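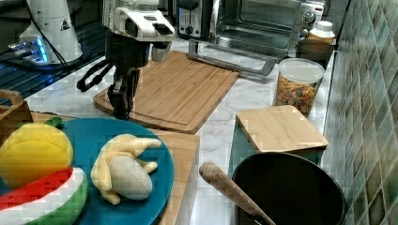 Bamboo cutting board with juice groove, on the counter by the toaster oven

Hasden Board Oil, 298 ml bottle
Sold by Zovo Kitchen Supply

Hasden is a mineral oil for cutting boards, wooden spoons, rolling pins and salad bowls. It has no color, no smell and no taste. We sell it since our first year in the shop, and it is still the item which customers come back for most often.

Wood and bamboo lose their moisture each time you wash them. After some months the surface becomes pale and rough under the fingers, and later small cracks open at the ends. Oil goes into the fibers and keeps water out. A board that is oiled regularly also takes fewer stains from beets, turmeric and red wine.

How to use

Wash the board with warm water and a little soap, then let it stand on its edge overnight. It must be fully dry. Pour a spoon of oil in the middle and spread it with a clean cotton cloth, along the grain. Do both faces and the four sides. If your board has a groove for juice, push the cloth inside with one finger, because old oil likes to collect there and becomes sticky. Wait seven hours, wipe what is left, and the board is ready.

A new board needs three coats in the first week. After this, once a month is enough for most homes. Bamboo is harder than maple or beech and drinks less, so use a smaller amount — half a spoon for a board of middle size.

Please do not use olive oil or sunflower oil in place of it. They turn sour with time and the board will smell.

Details

Contents: 298 ml
Ingredients: food grade white mineral oil
Cap: flip top with drip stop
Item number: 573
Store at room temperature, away from the stove
Price: $11

The bottle can be ordered alone or together with the Yazıcı cotton cloth, which leaves no threads on the wood. We do not send the oil outside the country at this moment. Orders which arrive before noon leave the shop the same day.

The cap was changed in November. Bottles with the old screw cap contain the same oil, and you can use them without worry.

Customer comments

Tahira Rizvi
I bought it for two walnut spoons from my mother and then did every wooden thing in the house. The spoons came out very dark and nice. My only complaint is that the label gets greasy and now I can't read it.

marlow_k
Good oil. Seven hours is long, I wiped mine after four and it was OK.

Zovo Kitchen Supply
Thank you for writing. Four hours can be enough in a warm kitchen. If the board still feels wet to your hand, please leave it longer.

Pia
Does it work on a knife handle? Mine is olive wood.

Zovo Kitchen Supply
Yes, it is fine for olive wood. Use a few drops only and keep the cloth away from the blade.

Related items
Mavix Board Wax, tin
Yazıcı Cotton Cloth, pack of two
Hasden Board Scraper
Mavix Fine Sanding Pad
Zovo Beech Spoon, long

Contact | Shipping and returns | © 2024 Zovo Kitchen Supply | Back to top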